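Notas para la charla «Leer una novela en el lugar donde ocurre»
Biblioteca de Jillport, 2018-06-29

Saludar y dar las gracias a Samah Lamrani por la invitación. Decir que no hace falta haber leído Wornstead, pero que voy a contar el final.

Empezar por el viaje. Fuimos en enero Karim Kabbaj y yo, en coche, con el libro en la guantera. La novela sitúa la granja a 20 kilómetros del faro. En la carretera salen 86. Karim quería dar la vuelta; yo quería ver el faro. Vimos el faro.

Leer en voz alta el párrafo de la llegada, capítulo 8. Despacio. Pausa después de «la sal en los cristales».

Pasar a la autora. Drahomíra Gajdoš escribió el primer borrador sin haber pisado la costa. Trabajaba con un mapa y con las cartas de un primo. El manuscrito tenía unas 600 páginas; la editorial Aviser publicó menos de la mitad. 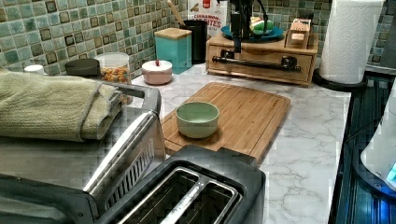
¿Importa que el paisaje del libro no coincida con el real?

Depende de lo que el lector le pida. A mí me molestó la primera tarde y luego dejé de comparar. La distancia corta le sirve a la trama: el hermano tiene que poder ir y volver andando en una noche.

Mencionar la traducción de Mostafa Zaki. Mantiene los topónimos sin adaptar, salvo el del puerto. Leer las dos versiones de la frase del muelle si vamos bien de tiempo. Si no, saltar al final.

Final: la hermana vende la granja y no se lo dice a nadie. Comparar con el cuento de Hyun-seo Cha, donde la casa se queda vacía y el narrador conserva la llave.

Turno de preguntas. Recordar que quedan ejemplares en la mesa de la entrada y que el grupo de lectura sigue después del verano con Tazi.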